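5 Inbetriebnahme Badlüfter Votik 56

Stand Dezember 2018, gilt für Geräte ab Seriennummer 1641. Ältere Geräte haben keinen Feuchtefühler, dort Abschnitt 5.3 überspringen.

ACHTUNG: Vor allen Arbeiten am Gerät Sicherung aus, gegen Wiedereinschalten sichern, Spannungsfreiheit prüfen. Anschluss nur durch Elektrofachkraft. Im Bad gelten Schutzbereiche rund um Wanne und Dusche, der Elektriker kennt die.

5.1 Was vorher da sein muss

Wandrohr gesetzt und ausgeschäumt, Gefälle nach außen. Außenklappe montiert und leichtgängig. Zuleitung mit geschaltetem Leiter UND Dauerphase. Ohne Dauerphase kein Nachlauf und keine Feuchteautomatik, der Lüfter läuft dann nur mit dem Licht.

Nachströmung nicht vergessen. Türspalt oder Gitter in der Tür. Kleine Bäder mit dichter Tür sind der häufigste Grund für Reklamationen, der Lüfter zieht und zieht und es kommt nichts nach.

Hinweis: Bei raumluftabhängiger Feuerstätte in der Wohnung (Kamin, alte Therme) erst mit dem Schornsteinfeger sprechen. Nicht danach.

5.2 Gehäuse und Einsatz montieren

1. Frontblende abziehen, unten anfassen. Schaumfilter raus, beiseite legen.
2. Gehäuse ins Rohr schieben, Pfeil nach oben. Ausrichten, Löcher anzeichnen.
3. Bohren, dübeln, anschrauben. Schrauben nur handfest — bei verzogenem Gehäuse schleift das Laufrad.
4. Leitung durch die Gummitülle führen. Tülle nicht größer schneiden als nötig, sonst zieht Kaltluft aus der Wand.
5. Klemmen belegen nach Schaltbild im Deckel. Zugentlastung anziehen.
6. Laufrad von Hand drehen. Muss frei laufen.
7. Filter rein, Blende drauf, bis es zweimal klickt. Sicherung ein. 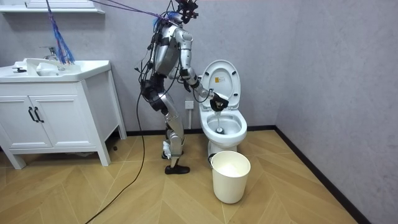 Marlene Bastos: Bei mir hat die Blende nur einmal geklickt und ich dachte, passt schon. Dann hat es nachts gebrummt, immer wenn der Nachlauf kam. Filter saß schief im Rahmen, eine Ecke war umgeschlagen. Bitte in die Anleitung schreiben, wie rum der gehört, auf dem Filter selbst steht ja nichts.

Nachtrag dazu: glatte Seite zum Raum, grobe Seite zum Motor. Ecken mit dem Finger in den Rahmen drücken. Wird in der nächsten gedruckten Fassung ergänzt.

5.3 Feuchteautomatik einstellen

Fühler sitzt links unten hinter der Blende. Nicht überstreichen, nicht mit Silikon zusetzen, keinen Raumduft direkt drauf sprühen. Haarspray mag er auch nicht.

Werkseinstellung: Einschaltpunkt 56 Prozent relative Feuchte. Passt für die meisten Bäder mit Fenster. In fensterlosen Bädern im Sommer oft zu niedrig, der Lüfter läuft dann stundenlang durch. Kein Defekt.

1. Bad gut durchlüften, Tür auf. Nicht direkt nach dem Duschen einstellen.
2. Blende ab. Regler H (Feuchte) mit kleinem Schraubendreher auf Mitte.
3. Läuft der Lüfter an: H langsam nach rechts, bis er in den Nachlauf geht.
4. Noch einen Strich weiter. Fertig.
5. Blende drauf und einen Tag beobachten, dann erst nachstellen.

Vorsicht: Der Regler hat einen Anschlag. Mit Gewalt drüber und die Platine ist hin — fällt nicht unter die Gewährleistung.

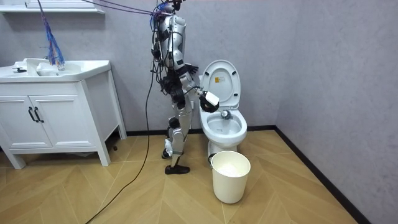 Regler T (Nachlauf) genauso, gleicher Schraubendreher. Linker Anschlag 2 Minuten, Mitte reicht normalerweise. Wer das Bad nur kurz benutzt, stellt kürzer, wer Wäsche darin trocknet länger. Nach dem Verstellen Licht einmal ein und wieder aus, sonst wird der neue Wert nicht übernomen.

5.4 Funktionsprobe

Blatt Toilettenpapier an die Blende halten, Lüfter an. Blatt muss haften bleiben. Fällt es ab: Tür einen Spalt öffnen und nochmal probieren. Hält es jetzt, fehlt Nachströmung (siehe 5.1). Hält es immer noch nicht, Außenklappe prüfen, klemmt gern nach dem Verputzen der Fassade.

Bei Wind pfeift die Klappe? Schwerere Klappe Livard nehmen, passt auf dasselbe Rohr. Das Außengitter Nava passt nur mit Adapter.

5.5 Reinigung

Filter alle paar Monate rausnehmen, lauwarm auswaschen, ganz trocknen lassen. Nicht auf den Heizkörper legen, der Schaum wird bröselig. Blende mit feuchtem Tuch, kein Scheuermittel, kein WC-Reiniger. Laufrad nur trocken mit Pinsel, Sicherung vorher aus. Fühler in Ruhe lassen.

Ersatzfilter über den Fachhandel, bei der Bestellung Gerätetyp und Serienummer angeben. Steht beides auf dem Schild innen in der Blende.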